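How do I get old ring marks and stickiness off a white tabletop without ruining it?

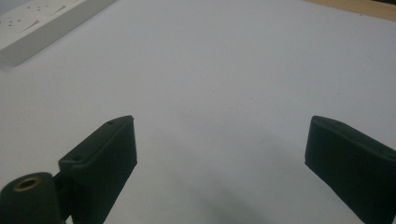

White top, matte surface, under the overhead light.

clinevine_kitchen
Hi everyone, longtime reader and first-time poster, so please bear with me! When we moved to Rarkholm in February we took over a big white table from the previous tenants (the photo only shows a stretch of it, and the trouble is all down at the other end). It's a lovely size and I'd really like to keep it, but that end has tea rings that won't budge and a tacky patch where I think a plastic tablecloth sat for years. I've tried dish soap and warm water twice. The tacky part got a little better and then felt just the same by the next morning. A new one this size runs 300 at the Huvano store, and I'd much prefer to spend that on chairs. I don't know what the finish is, and I'm nervous about anything that would leave a shiny spot. What would you all try first?

Cao
Welcome! I had the same sort of thing with my mother's old breakfast table, which lived through three children and a great deal of grape juice, so you have my sympathy. Please start somewhere you can't see, like the underside of the lip if it's finished the same way, or a back corner. Mix baking soda with just enough water to make a soft paste, lay it over the rings with a spoon, and leave it for some 2 hours under a damp cloth so it doesn't dry out. Then wipe it away with a soft cloth and don't scrub at all, as scrubbing is how you get that polished spot you're worried about. You may need to do it again the next day. Mine took a whole week of evenings, and there's still a faint ring by the window that I've decided to be fond of.

For the sticky patch I'd use a little rubbing alcohol on a cotton pad, but only if your test corner comes through fine. On a painted top it can lift the color, so check the pad for white as you go. Rinse with plain water afterward and dry it well. Let us know how it comes out, and enjoy the new place!

papertowel85
magic eraser. done in 5 min

halfmoon_porch
I'd go easy with the eraser sponge, much as I love them for sneakers. They're a very fine sandpaper when you get down to it, and I put a glossy patch the size of a dinner plate on a matte desk of mine that way. If nothing gentle works, a nice big cotton runner covers a lot of sins, and I got mine for far less than a table. Just keep plastic off it from now on, and put felt or cork under anything with rubber feet.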